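Detum Two-Arm Bench Unit
Set-Up Guide, August 2024

Section 7. Running the Unit for Visitors

This section covers open days, school visits, and the kind of demonstration where someone from upstairs brings a guest and promises it will only take five minutes. It assumes you have finished Sections 3 through 6, that both arms have been homed at least once, and that the stop button has been tested by a person who was paying attention.

The routine described is the one loaded at the factory as Program 734, "Cup and Bowl." Older units shipped with Program 682, which does the same job with longer pauses. Visitors tend to prefer 734. Operators tend to prefer 682, as it gives them time to think of something to say.

7.1 What you need

One bowl, white or another light color.
One plastic cup, narrower than the bowl, in a color you can't confuse with anything else on the table.
A dark, matte table covering.
Floor tape.
A spare cup. Visitors pick things up, and some of them leave with things.

Do not use glass. Do not use your own mug, however attached to it you are. A full cup is also out, even if a visitor asks very nicely to see the arm pour something. Program 734 does not pour.

7.2 Preparing the bench

1. Switch the unit off at the wall before moving the bench. If the outlets are behind the bench, route the power cord to one side and tape it down.

2. Push the bench back until it meets the wall. A gap looks harmless until the cup rolls into it.

3. Smooth out the table covering. Small creases are fine. A fold tall enough to tip a cup is too tall.

4. Take everything off the table that isn't part of the routine: pens, badges, brochures, and the remote for the projector, which will be wanted in the next room shortly after you start.

5. Put the bowl and the cup side by side in front of the arms, with the bowl nearer the left arm and the cup nearer the right. Leave clear table between them, and more clear table between each item and its gripper.

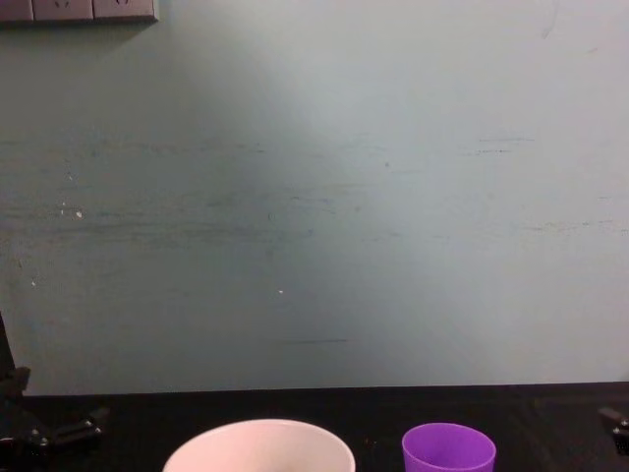 6. Stand where the visitors will stand and look at the bench from there. If you can't see the cup, neither can they, and you will spend the afternoon describing it.

7. Turn the unit on and wait for the status light on the base to go from amber to green. If it stays amber, see Section 11. If it goes red, see Section 11 faster.

Note: The wall behind the bench doesn't need to be spotless. Marks and scuffs have no effect on Program 734. At the Rembridge site a team repainted the night before an open day, and the arms performed just as they had the day before, in a room that smelled strongly of paint. Spend the evening on Section 7.3 instead.

CAUTION: Keep hands, sleeves, scarves, and lanyards outside the reach of both arms whenever the unit is on. Lanyards are the worst of these. Everyone at an open day is wearing one, and everyone leans in.

7.3 Marking the visitor line

1. With the unit off, move each arm by hand to its farthest reach toward the front.

2. Measure 1292 mm out from the front edge of the bench and lay floor tape at that distance, parallel to the edge.

3. Continue the tape down both sides to the wall. A line across the front only will be read as an invitation to come around the side.

4. Stand one staff member inside the line, next to the stop button, for the whole session. This person does not give the talk. Talking and watching are separate jobs, and the talk always wins.

5. Limit each group to 20 people. If more arrive, run the routine twice. It takes less time than finding out who can't see.

7.4 Checking the wrist camera

Each gripper has a small camera at the wrist. Its picture can be shown on a second screen, and we recommend that you do so. At the Penditz open day in June the arms had the front of the room, and half the group ended up with their backs to them, watching the screen.

1. Open Settings, then View, then Wrist.

2. Choose Left or Right. The words mean left and right as seen from the unit, which faces the audience. This has started arguments. The labels on the arm housings are correct, and you should believe them over any colleague.

3. Open the gripper fully using the Open key.

4. Look for both fingers along the lower part of the picture, spread apart, with nothing between them. If you see only one finger, the camera has been knocked and must be reseated (Section 5.4).

5. Move the arm a short way with the jog keys and confirm that the picture moves too. A frozen picture can look perfectly healthy for a surprisingly long time.

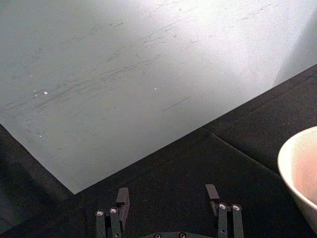

6. Leave the View menu before starting the program. Program 734 will not start while the menu is open, and it will not tell you why. A fix for the second part of that is planned.

Note: The wrist picture tilts when the wrist does. Bench edges run off at an angle and walls lean over. The camera is not faulty. Warn visitors who get seasick, and seat them where they can watch the arms instead.

7.5 Running the routine

1. Ask the group to step behind the tape. Wait until they have done it. Then ask the one who hasn't.

2. Say out loud that the arms are going to move. Say it even if it seems obvious.

3. Press and hold Start for two seconds. The unit beeps once.

4. The right arm approaches the cup, closes on it, and lifts it upright. It then pauses. Hold your best sentence for this moment, because everyone is finally looking.

5. Press Start again to continue, or Return to have the arm set the cup down where it was. The left arm stays parked through this part of the program. Somebody will ask whether it is broken. The answer is no, it is waiting its turn, and this can be said cheerfully many times a day. 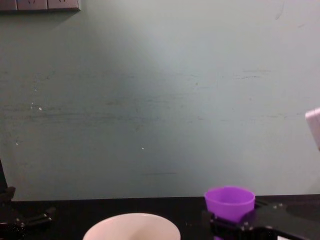

Figure 7-3. Cup held upright by the right gripper.

6. If you continued, the right arm carries the cup over the bowl, lowers it in, and lets go. The left arm then unparks and slides the bowl a short way toward the center. This is the part that gets applause, when there is applause.

7. When both arms have stopped and the unit beeps twice, press Park. Wait for the arms to come to rest before you reach in for the cup.

CAUTION: The pause in step 4 is a program pause. The motors are still live, and the gripper is still closed. Do not take the cup out of the gripper, and do not let a visitor do it for the photograph. If a photograph is wanted, take it from behind the tape. The cup will hold still longer than the visitor will.

7.6 When it doesn't go as planned

The gripper closes beside the cup. Press Stop, park the arms, and move the cup back to its starting place. Someone has usually nudged it while "just looking." If the gripper misses a second time, repeat the calibration in Section 6.

The cup is lifted and then dropped. Check the finger pads for dust or hand lotion. Wipe them with a dry cloth. Do not raise the grip force to make up for dirty pads, or you will learn what the spare cup is for.

The bowl travels along with the cup. The two were set too close together. See 7.2, step 5.

The arm stops halfway and the unit gives three short beeps. It has met more resistance than it expected. Clear the table, park both arms, and start again from the top. Resist the urge to explain the delay as a safety demonstration. One or two people in the group will know.

Nothing happens at all. Check that the View menu is closed.

7.7 Questions you will be asked

Operators at the Chmielewska training room kept a list over several sessions and sent it to us, with comments we have left out. The most common are given with answers that are both short and true.

Can it make coffee? Program 734 moves a cup into a bowl. There is no coffee program.

Is it thinking during the pause? It is waiting for the operator to press a key.

Could I do that faster? Yes. Most visitors can. Let one of them try it at a separate table with the spare cup, well away from the bench – children enjoy this, and so do department heads.

What happens if I push this? Put your own hand over whatever they are pointing at, then answer.

7.8 Closing down

1. Park both arms and wait for the two beeps.

2. Switch off at the base, then at the wall.

3. Wipe the cup and the bowl and put them back in the accessory drawer. If they go to the kitchen, they will become kitchen items and you will not see them again.

4. Pull up the floor tape the same day. Left overnight, it takes some of the floor with it.

5. Enter the number of runs in the log at the back of this guide, along with any stops. Write down the stops you caused yourself as well. Service will ask, and the unit keeps its own record.

Continue with Section 8, Weekly Care.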